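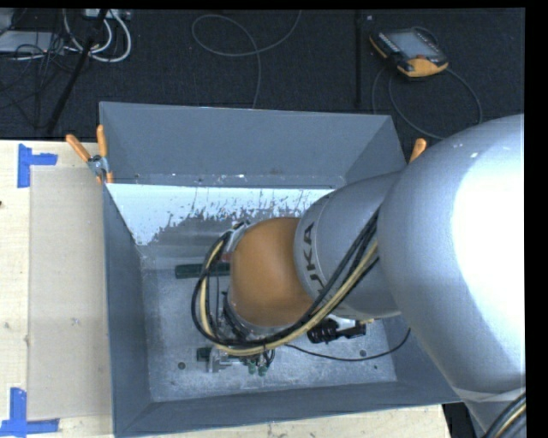

*Fig. 1. The bin-picking station at the Jurnwood open day, with the arm reaching down into the metal bin.*

# Visit Report: Robotics Open Day at Jurnwood

Our class went to the Jurnwood open day in August, and I picked the bin-picking station for my report. I had planned to split my time evenly between all 7 stations, but I ended up spending most of the morning at this one, so the others only get a short mention near the end (sorry in advance!).

## Getting there and the welcome talk

We left school early and arrived well before the first talk at 9:30. Our group had 29 students in it, which turned out to be a lot of people to fit into one hallway. The welcome talk explained that the building used to be a packing warehouse for a company named Toft, and that the workshops moved in afterward. I liked that part more than I expected to – the old loading doors are still there, and you walk through one of them to reach the robots.

## The bin-picking station

The project at this station is named Cedaseck, and its goal is to get a robot to reach into a bin of mixed parts and take out the one it has been asked for. I had always thought of that as an easy job, probably because I do it every day with my backpack. The demonstrator told us it is one of the harder things to set up, and after listening for a while I understood why. Parts can lie at any angle, they can hide each other, and the arm has to keep clear of the walls while it is down inside.

The arm is a KUKA, and it is much bigger up close than I had imagined. What surprised me most was the hoses and cables. They make a wide loop around the orange wrist and then run back up along the arm, and the demonstrator said a good part of the planning goes into where that bundle will swing when the wrist turns. I had only ever thought about the robot's joints, so this was new to me and I wrote a whole page of notes on it.

I also liked how ordinary some of the setup was. The bin sits on a wooden tabletop with orange-handled clamps at its edges, and next to it there is a sheet with blue tape at two of its corners. After all the talk about software, it made me feel that a school project could borrow some of the same ideas.

We were shown the log from their last long trial, which had 887 attempts in it. Each failed pick gets a short note, and reading the notes was my favorite part of the day. "Touched wall" and "wrong part" came up again and again. Our own club does not keep any notes like that, and I would really like us to start.

## Other stations

The Cukia table had a small sorting line made by older students, and you could change the order of the steps yourself on a laptop. I got it to jam twice. There was also a welding display with a long line, so I skipped it and went back to the bin.

## What I would do next

For my spring project I want to try a much smaller version of the picking task, with a shoebox and three kinds of wooden blocks. My plan is to run 100 attempts and write down every failure in the same style as the Cedaseck log. I still need to ask whether the club's small arm can reach the bottom of a shoebox without bumping the side, and I will measure that first.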